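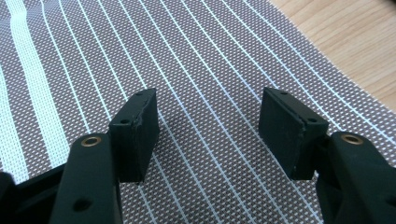
About us

Urker is a small family shop in Loltbridge. We sell patterned mats for tables, floors and hallways, and we have done this since 2000. Our building on Stolell Lane is from 1845, so please be careful with the step at the door.

We have 2 rooms. In the front room you can look at the mats and touch them. In the back room we cut and finish the edges by hand. Most orders are ready in 4 working days. In September we are closed in the mornings.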